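Why Does Wood Have Stripes?
Reading time: 3 minutes

Trees keep a diary. It is a dull one, with an entry each year that says "grew a bit", but they never skip a page.
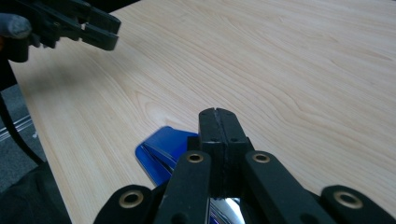 In spring a tree is thirsty and in a hurry, so it makes pale, wide-open wood. By late summer it has calmed down and makes darker, tighter wood. One pale band and one dark band make a ring — a whole year, drawn in a circle.

Saw straight across the trunk and you see the circles. Saw along it, the way planks are cut, and the rings turn into long stripes, or stretched ovals where the saw skims the side of a ring. Grown-ups call this the grain. It has nothing to do with porridge.

A tree with 325 rings has seen 325 summers, and complained about none of them.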